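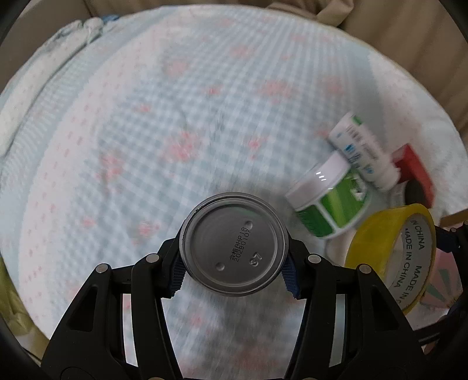 FOR IMMEDIATE RELEASE

Colero opens second collection program for hand-held gripper demonstrations, with household objects on everyday tabletops

MELTLEY - Colero, a developer of tools for teaching manipulation tasks to robot arms, announced Tuesday that it has opened a second program for recording task demonstrations with its Lurard hand-held gripper. The program covers picking, righting, sorting and placing of common household goods, and it will run in private homes in and near Meltley through November. Recording is carried out by Colero together with Akl, a contract data services firm that recruits and trains the operators.

The first program was limited to bench work with machined blocks and test cylinders. The second uses goods of the kind found in a kitchen cabinet or a utility drawer: metal cans, plastic jars, squeeze tubes, rolls of tape. Objects are placed close together and in mixed orientations, on whatever table surface the home provides. Patterned tablecloths are left in place.

"A demonstration recorded on a bare gray bench teaches a policy about a bare gray bench," the company said in a statement. "Our partners asked for printed cloth, shiny lids and objects that touch one another, and the new program was scoped to those requests."

How demonstrations are recorded

The Lurard unit is a two-jaw parallel-linkage gripper carried in the operator's hand. A trigger closes the jaws. The linkage geometry and the fingertip pads are the same as those on Colero's arm-mounted gripper, so that a grasp made by hand can be transferred to the arm without changing the contact geometry. The pads are ribbed and meet the object on opposite sides. Each joint in the linkage turns on a metal pin, and the pins and pads can be replaced in the field with a single hex key.

A wide-angle camera on the unit looks out over the jaws and captures the object, both fingertips and the surrounding surface. The lens darkens and curves toward the corners of the view, and Colero keeps the full uncropped recording in the delivered data. Camera pose is estimated after the session from the video and the onboard inertial sensor. Jaw opening is logged separately by an encoder at the trigger.

Many tasks in the new program are two-handed, with the operator holding one unit in each hand. In such sessions each camera may also record parts of the other gripper. The two streams are aligned to a common clock before delivery, and the relative pose of the two units is supplied as its own channel.

Motion blur is retained. During a lift or a turn, an object held in the jaws moves with the camera and stays sharp while the table behind it smears. Colero's earlier processing rejected any recording with a blurred background, a rule that removed a large share of the fast reorientation moves. The revised check measures sharpness at the fingertips and on the grasped object, and treats the background as a separate score that customers can filter on or ignore.

Remote-control sessions

A smaller part of the program is recorded by remote control. In those sessions the operator moves a pair of leader handles, and a bench-mounted arm at the Meltley lab carries out the task with the arm-mounted gripper. Colero uses the remote-control recordings to check that grasps first shown by hand are within the reach and speed limits of the arm. Tasks that cannot be repeated by remote control are flagged in the index and are kept in the release - they are useful for training visual models even where the motion cannot be replayed.

Remote-control data is slower to collect. Operators trained by Akl complete 100 hand-held demonstrations in a standard session, and fewer in a remote-control session of the same length.

Scope and format

The object list for the program stands at 267 items. Each object is entered with its mass, its outer dimensions and a note on surface finish. Cans are listed separately by end type, because a rolled rim and a recessed panel reflect light differently from a flat lid and have caused errors in pose estimation. Printed lot codes and labels are left on the goods as purchased, in whatever language they carry.

Colero plans to record demonstrations in around 200 homes. Before each session the operator is given a task card naming the target object and the end state. The card does not prescribe the grasp. Failed attempts are marked and delivered with the rest, along with the time at which the operator judged the attempt to have failed.

Household participants sign a consent form that covers the tabletop and its immediate surroundings. Operators are asked to keep the unit pointed at the work area. Recordings in which a face is found are held back for manual review, and the household may withdraw a session at any time before release.

Availability

The first release will contain 2000 demonstrations and will go to existing Lurard customers. It includes video, camera pose, jaw opening, task cards and the object list, with a loader for common training pipelines. Remote-control sessions will follow in a separate package. Customers of the first program can read both sets with the same loader, although the background sharpness score is present only in the new data.

Replacement fingertip pads and pin sets for the hand-held unit are available to order now. Units shipped for the first program need a firmware update before two-handed use. The update adds clock alignment and does not change trigger calibration.

About Colero

Colero designs hand-held and arm-mounted grippers, recording software and training data for robot manipulation. The company is based in Meltley, where it operates a lab for remote-control demonstration and gripper testing.

About Akl

Akl provides operator recruitment, training and session management for data collection in homes and workplaces.

Media and customer inquiries: Colero press desk, Meltley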